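Notes for the Loltstead talk, village hall, 19/01/2024

Start slowly, let people find their chairs and get their coats off. Say thank you for the tea. Ask who has moved house in the last few years, and then who has lived in the same place for more than twenty, because I suspect it will be mostly the second lot and I want to talk to them in particular.

Opening

I want to talk tonight about clearing a family house, which is a job most of us get handed sooner or later and hardly any of us get taught. I did my parents' place in Flultavside over one long summer, starting in June, and I went into it thinking it would take a fortnight. (Pause here, there is usually a groan.) It took me until the clocks went back, and I was still finding teaspoons in my car at Christmas.

Go on to the papers. This is the bit I wish I had understood sooner. I began with the loft, as I think everybody does, and that was a mistake, as the loft is where the letters are. You open one box to see what's in it and suddenly it is four in the afternoon and you are sitting on a joist with a cold cup of tea, reading about somebody's holiday in 71. Do the bathroom first. Do the airing cupboard. You will not cry over a bath mat, or not for long.

Tell the towel story if they seem a cheerful crowd. Skip it if we started late.

Families

Slow down for this section. There were 5 of us with a say in it, counting my cousins, and we had two proper rows, one over the piano and one over a gravy boat. The piano was settled in ten minutes. The gravy boat went on for weeks and I still don't like to bring it up. What helped in the end was a sheet of paper on the kitchen wall where each of us wrote down the things we'd really like to have, with no talking about it until everyone had written something. Mention that my aunt put down only the washing line. It went to her with the pegs still on.

Ask if anyone would like to say what they'd write on theirs. Leave a good long gap - they do speak up if I don't rush in.

Selling and giving away

Up to 70 boxes went to Leemans, the saleroom over in Hollard, and they were very kind to me, but do warn people that the big brown furniture may not fetch what they hope. Say it gently. There is often someone in the room with a wardrobe. Better to ask round the family and the neighbours first, and to be glad if it goes to a house where it'll be used. Books are harder still. Take them in small lots and ring ahead.

Then the keeping. I kept far too much at first and had it all stacked in the spare room, and I went through it again the following spring when I was less tired. That second go was much easier, and I'd say to anyone, give yourself permission to have one. Small things are what I've hung on to, the sort you touch every day without thinking, handles and latches and the like. 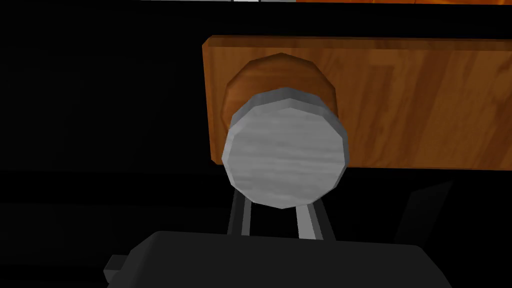 Next, the last day in the house. Don't do it alone if you can help it. Take a flask and something to sit on, as the chairs will have gone by then, and walk round every room before you read the meters. I said goodnight to mine out loud and felt a bit daft, and I'm glad I did it.

Questions, then raffle. Remember to give the key back to the hall.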